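Home Stories Ask Me Make It Quizzes About
Search questions Go
36 comments Share

Can a robot do my chores yet?

I get this question more than any other one, and it usually comes from somebody who has just been told to clean their room. So let's get into it!

The short answer is: a few of them, slowly, and probably not the one you want.

The long answer is a lot more fun, and it starts with tea.

My name is Khanyisile Zwane and I write about machines. I also drink a truly silly amount of tea, and I leave the used bags lying around in a dish by the kettle until somebody complains. Clearing up tea bags is about the easiest chore there is. You could do it half asleep. I have done it half asleep. A robot finds it really, really tricky, and once you see why, you'll understand most of what's hard about robots and housework.

First, look at what your own hand does

Try this. Put a pencil on the table, close your eyes, and pick it up. Your fingers bump around a bit, they feel the pencil, they shut on it, and up it comes. You squeezed just enough. If it had started to slip you would have squeezed a little more before you even thought about it.

Your skin is packed with tiny touch sensors, and your brain has been practicing with them since you were a baby grabbing at spoons and noses. Lots of robot hands have only two fingers that open and close like a clothespin (we call that kind of hand a gripper), and many of them can feel very little or nothing at all. They have to do nearly everything by looking, with cameras.

Now think about a tea bag. A used one is soft. It changes shape when you pinch it. Some bags are made of see-through mesh, so a camera sees the bag and the leaves inside it at the same time, which is confusing. Then there's the string! A string can lie in a loop, or a curl, or a squiggle, and it will never lie the same way twice. And if two strings get tangled, you pull on one bag and its neighbor comes along for the ride.

A block is much nicer. A block stays a block. That's why you see so many videos of robots stacking blocks.

But factories are full of robots!

They are, and they're amazing. I once spent a morning at a place called Balley, where they pack jars of jam into boxes, and the big arm there moved 2320 jars before I'd finished writing my notes. It never dropped one. I was very impressed and slightly jealous.

But think about what that arm's day is like. Every jar is the same. Every jar arrives at the same spot, facing the same way, under the same bright lights. Nobody leaves a sock on the belt. The people at Balley set everything up so the arm hardly ever gets a surprise.

Your kitchen is one surprise after another. The mug was on the left yesterday and today it's in the sink. The sun comes through the window and makes a shiny patch on the counter. The cat walks past. You and I don't even notice these things – a robot has to work them all out.

So how do you teach one?

I asked my friend Bongani Radebe, who works on a kitchen robot called Tawhiri. He told me there are a few ways, and the one he likes best is showing. A person steers the robot's arm through the job, over and over, while the computer saves what the cameras see and how the arm moves. After lots and lots of turns, the computer starts to find the pattern. "Oh, when it looks like this, I should move like that."

For one small job, putting a spoon into a jar, his team showed Tawhiri 700 times. Imagine your dad showing you how to put away a spoon 700 times! You'd scream. But a robot doesn't get bored, and it doesn't already know what a spoon is.

After all that, it got the spoon into the jar 95 times out of 100. Pretty good! Then Bongani swapped in a fatter spoon and it went right back to missing. He laughed when he told me, but I think he had been a little bit sad in June, when it happened.

What about the chores you really care about?

Vacuuming: yes, sort of. Robot vacuums have been around for years. They roll around the floor, and floors are flat, which helps a lot. They still choke on shoelaces.

Washing dishes: the dishwasher does the washing. Filling it and emptying it is the hard part, and that's mostly still you. Sorry.

Folding laundry: some robots can do it, and I've watched one fold a T-shirt so slowly that I had time to make tea and drink it.

Making the bed: a blanket is like a giant tea bag with no string. Not soon, I'd guess.

Feeding the dog: a machine can drop food in a bowl on a timer. It can't scratch the dog behind the ears properly, so I think you should keep that job anyway.

Will it ever happen? I think a good bit of it will, and maybe while you're still young enough to enjoy it. Robots are getting better at soft, floppy, messy things every year. If you like puzzles you could even be one of the people who works it out, because there are plenty of puzzles left.

Until then, try this at home: next time you clear the table, do it with two fingers on one hand, like a gripper. Start with a cup (an empty one, please!). Then try a napkin. Then try a piece of string, and write and tell me how you got on.

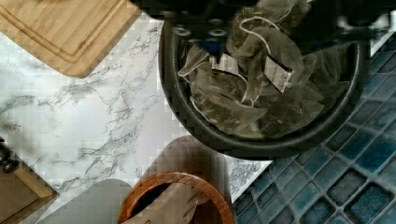

Four used tea bags in a black container, with a robot gripper right above them. Which one would you go for first?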